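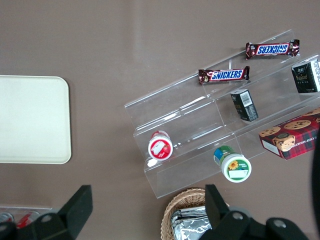 Brallura
Moderator, Shop Counters and Honesty Shelves

Three-step clear stand for the snack table, which way round do you load it?

We swapped the old wicker tray for a clear acrylic stand with three steps and thin dividers. It lives on the brown table by the kettle at work. So far it has a couple of Snickers on the upper steps, a small black box standing up in the middle, the red tartan cookie box on the right and a round white tub with a red label down at the bottom left. I'm not happy with it. The cookie box is too big and hangs over the front, and I keep wanting to move it.

What do other people do with the big boxes? The stand cost £9 and I don't want to buy another.

Astness
Member, 628 posts

Take the cookies out of the box. If they're wrapped in twos or threes inside they'll fit a compartment easily, and the box can go in the recycling. A box on a step always ends up getting knocked.

Zheng_lower_shelf
Member

Disagree with that. People want to see the ingredients, and if you bin the box you've binned the allergy information. We had someone with a nut allergy in our office and the rule was that everything stayed in its own packet. Put the box flat on the table next to the stand and use the step for something small.

Astness
Member, 628 posts

You can cut the panel off the box and tape it to the table. I've done that for years.

Zheng_lower_shelf
Member

You can, but then somebody puts a different sort of biscuit in the same slot and the panel is wrong.

Brallura
Moderator, Shop Counters and Honesty Shelves

Fair point about the ingredients. We've got one person who can't have milk and she does read everything. I'll keep the box.

Brultholm
Member, 826 posts

Tall at the back, small at the front, same as any shelf. Your bars are flat and they've got the high steps, so you're wasting the height. Put them on the bottom where people can grab them. Also turn them all the same way up. One of yours is upside down, and it makes the whole thing look as if it's been rummaged through.

Brallura
Moderator, Shop Counters and Honesty Shelves

It has been rummaged through, it's a snack table. But I'll try the bars at the bottom. Where would you put the tub?

Brultholm
Member, 826 posts

Back step, if it sits level. If the step is too narrow for it, leave it where it is.

pennyjar
New member

We have a similar stand and I'd leave the bars up high. Ours were on the bottom step and they went in a day, while the crackers at the back were never touched. With the bars on top people at least look at the rest on the way.

Does yours slide about? Ours did until we stuck felt pads under the corners, about 10p each.

Brallura
Moderator, Shop Counters and Honesty Shelves

It slides a bit, and it's never straight by the afternoon. I'll get some pads.

Moved the cookie box on to the table on Tuesday. Nothing hangs over now, but there's less room for mugs and I've already had one complaint.

Astness
Member, 628 posts

Which is why I said take them out of the box.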